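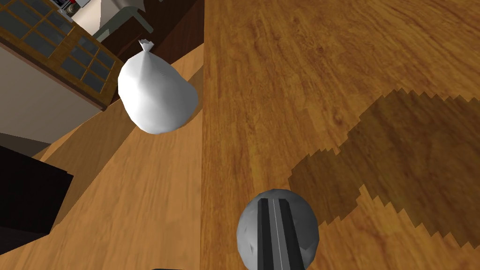

Oiling a wooden worktop

Applies to solid wood tops finished with oil. Varnished tops need a different method and are not covered.

1. Clear the worktop and wipe it with a damp cloth. Leave it to dry overnight.

2. Scrape off any old wax or glue with a plastic scraper held nearly flat. Knots are harder than the surrounding wood, so go over them lightly.

3. Sand with 80 grit along the grain. Do not sand across it, as the scratches show once oil is applied. Repeat with a finer paper until the surface feels even.

4. Vacuum the dust, then wipe with a cloth dampened with white spirit.

5. Pour a small amount of oil and spread it thinly with a lint-free cloth. Wait 16 minutes and wipe off everything that has not soaked in. Any oil left on top will turn sticky.

6. Apply 3 coats in total, leaving a night between each. End grain may take a fourth.

7. Lay used cloths flat outdoors to dry before throwing them away. Oily cloths left in a heap can catch fire.

Keep water off the top for a week. In a kitchen in daily use, repeat steps 4 to 7 with a single coat every February.

Page last changed 2024-04-01, Wilma Postma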